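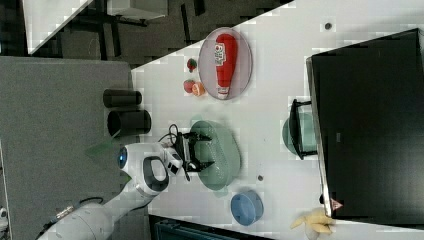
Brekbridge students teach a robot to tidy up, with mixed feelings

The robotics club at Brekbridge High has spent the fall trying to get a machine to do what its members' parents have been asking them to do for years. The club's 17 students are programming a robot arm to clear a kitchen table, and they would like it noted that this is harder than it sounds.

The arm, which the students call Onu, will be entered in the regional student robotics meet in Turdale this winter. Teams in the household category must pick dishes and food off a table and put them where the judges say they belong. Nothing may be dropped, crushed, or pushed onto the floor, a rule that would disqualify most families.

Work started in September with a long argument about what to practice on. Real tomatoes were ruled out early. The club settled on kitchenware in cheerful colors, a helping of play fruit, and ketchup on a plate, and meetings now look like a picnic that has been taken over by the engineering department. On a typical afternoon the two-fingered gripper hangs over a pale green oval dish while a yellow banana waits its turn beside the monitor.

The dish has a reputation. It is oval and see-through at the rim, and the software has trouble deciding where the edge is. One student's notebook lists it under "known enemies," a little above the banana, which is accused only of being curved.

Annelies Frei, the club's adviser, said she had expected programming to be the hard part. Most of the time has gone into deciding what "put away" means.

"They had to write down where everything goes," Frei said. "It turned into the longest meeting we've had. Two of them still aren't speaking about the mug."

The rules for the household category run to 52 pages, most of them on the subject of what counts as a table. A run starts when a judge has set out the objects and ends when the team says so or the clock does. Points are lost for touching the wrong thing, and more points are lost for touching a judge.

The students have kept a log of every practice attempt since the beginning of the term. There are 221 entries so far. Early ones are brief, and several consist of the word "no." Later entries are fuller, with notes on gripper angle and approach speed and, in one case, a paragraph on the moral character of round objects. Frei has asked that the log be handed in with the competition paperwork. The students have asked for time to edit it.

Bowls and cups are now considered close to solved, at least by the people who worked on bowls and cups. A smaller group has taken over the larger kitchen items, including a frying pan and a mint-green colander. The colander group believes it got the worst of the deal. Its members first tried to have the gripper take hold of the side, then changed their minds and went after the rim, then changed their minds again over pizza. The current plan is the rim.

There is also a toaster oven on the table. It does not have to be moved. It only has to be avoided, and the club has assigned a student to make sure that it is.

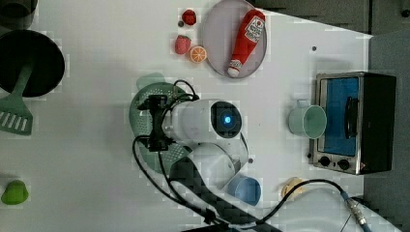 One parent wondered aloud at last week's open house whether the arm could be brought home for a weekend, and was told by several students at once that it could not. The same parent then asked how long it took to clear a whole table. The answer was long and had a whiteboard in it.

Turdale's own team won the household category last year and is expected to be strong again. Brekbridge did not place. Its entry that year was a wheeled cart that was supposed to deliver a glass of water, and it did deliver the water, over a fairly wide area. The cart now holds the club's extension cords.

Bretex, a local packaging firm, is paying the entry fee and the bus. In return its name will go on the team shirts, which have been designed three times and ordered none. Frei said the shirts would be settled soon. She said the same thing about the mug.

The club meets after school in the lower lab, and new members are welcome through the end of the term. No programming experience is needed. Students who can tell a convincing story about where a spatula belongs are especially wanted.

A public practice run is set for 20 November 2019 at 4 p.m. Visitors may bring an object for the arm to try, provided it is dry, unbreakable, and smaller than a dinner plate. Pets are excluded under the same rule.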